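Ticket 3710 - Surf watch will not sync sessions
Product: Rerkholm surf watch, Pekberg app
Opened: June 18, 2024
Status: Closed

Reported problem
Customer surfs most mornings at Mahama. The last 4 sessions show on the watch but not in the Pekberg app. Older sessions, back to March, are all there. The watch was bought from the Hilletti shop and has had no repairs.

Step 1 - Basic checks
Bluetooth on, phone and watch side by side. Battery at 30 per cent. Customer restarted both. The app finds the watch, starts to sync and stops with "Session could not be read".

Customer also asked if the box has to be kept for a warranty claim. Told them no, the receipt is enough. 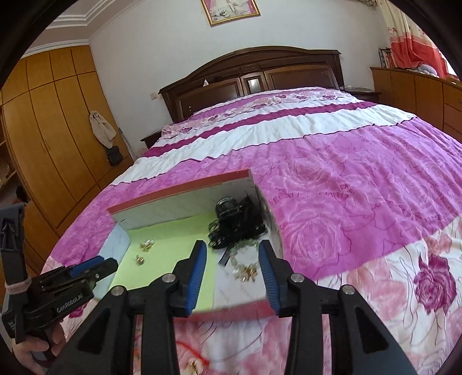 Step 2 - Clock and tide settings
Watch clock was nearly an hour behind the phone. Home break had gone back to "None". Customer set the clock by hand and picked Mahama again. Sync still stops at the same point.

Step 3 - Remove the first failed session
The oldest of the missing sessions has a start time but no end time. Customer thinks the watch was switched off in the car park before the session was saved. Asked them to write down the wave count - 14 - and delete that session from the watch.

Step 4 - Sync again
The other three sessions came across with wave counts and tracks. The deleted one can't be recovered, and the customer is fine with that. They will add it by hand.

Passed to the app team: one unfinished session should not block the ones after it.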